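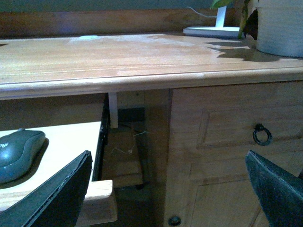

Page 4 of 63

GRIPPER COMPARISON – PRE-RUN AND POST-RUN INSPECTION CHECKLIST
Station: Desk station, Stultlow test rooms
Arm controller: Kadlec
Gripper under test: Plutis two-finger, padded
Comparison gripper: Irar two-finger, bare tip
Inspection date: 6/10/19

This checklist is to be completed by the inspector on duty before power is applied to the arm and again at the close of the run. Each line is marked Pass, Fail, N/A or Hold. A line marked Hold does not stop the run but must be cleared before the next gripper is mounted. Comments are required for any mark other than Pass.

SECTION A – WORK AREA

A1. Furniture in its marked position and unable to shift under light contact. PASS

A2. Loose objects on the desktop identified and entered on the object list. PASS
Comment: Lamp and potted plant entered as fixed objects. Neither is to be grasped during the comparison. The arm's work zone has been drawn in on the plant side so that the fingers stay clear of the leaves.

A3. Cables within reach of the arm secured or routed out of the work zone. HOLD
Comment: The white cable at the back of the desktop runs along the top of the rear rail and is acceptable where it lies. A thin string or wire hangs loosely in the recess beneath the desk, between the keyboard tray and the cabinet. It is to be tied back or removed before any task that sends the fingers below the desk edge. Until then, tray tasks may proceed at reduced speed only.

A4. Keyboard tray moves freely on its slide and stays where it is left. PASS
Comment: The tray is to be set to the same extension for both grippers. See the setup sheet.

A5. Pinch points identified. PASS
Comment: Slide rail, underside of the front molding, and the gap beside the cabinet. Inspectors should keep hands away from all of these while the controller is enabled.

A6. Lighting adequate for the wrist camera. PASS
Comment: The plant throws a hard shadow across the desktop. The previous inspector asked whether it should be moved. It should remain in place for both grippers – a change in lighting halfway through would spoil the camera comparison.

SECTION B – GRIPPER AND FINGERS

B1. Gripper serial matches the run sheet. PASS

B2. Mounting screws at the specified torque. PASS

B3. Finger pads free of cuts, lifting and wear. HOLD
Comment: The left pad is slightly frayed along its upper edge. The gripping face was checked by hand and is sound. Replace the pad if the fraying reaches the face. A spare set is to be drawn from stores before the November series.

B4. Fingers close evenly and meet at the center. PASS

B5. Closing force within the limit of 340 on the controller scale. PASS
Comment: The Irar gripper must be checked against the same limit when it is mounted. Its default setting is higher, and the Kadlec controller does not carry the limit over when the tool is changed.

B6. Cycle count recorded. PASS
Comment: 3,484 at start of run.

SECTION C – CAMERA AND CONTROLLER

C1. Wrist camera firmly seated, lens clean. PASS

C2. Both fingertips visible to the camera with the gripper open. PASS
Comment: The pads are broad and hide part of whatever lies close to them. The Logitech mouse on the tray is partly covered by the left finger at the approach position. Operators should note any attempt in which the target is lost from view before contact.

C3. Emergency stop tested from the operator's chair and from the door. PASS

C4. Speed limit set and locked. PASS

SECTION D – TASKS CLEARED FOR THIS RUN

D1. Mouse, lift from tray and return. CLEARED at reduced speed. See A3.

D2. Ring pull on cabinet drawer, hook and draw. CLEARED
Comment: The ring hangs from a small backplate and may swing when touched. Pull straight out only.

D3. Round knob on cabinet door, grasp and open. NOT CLEARED
Comment: The knob sits low and near the corner of the cabinet. Approach path for the padded fingers to be reviewed, then resubmitted on a new form.

SECTION E – CLOSE OF RUN

E1. Arm parked, controller disabled, key returned. PASS

E2. Furniture checked for new marks. PASS
Comment: The pale patches on the desktop are already on the condition sheet and should not be reported again.

E3. Open items carried forward: A3, B3, D3.

Retain with the run sheet. Do not discard superseded copies.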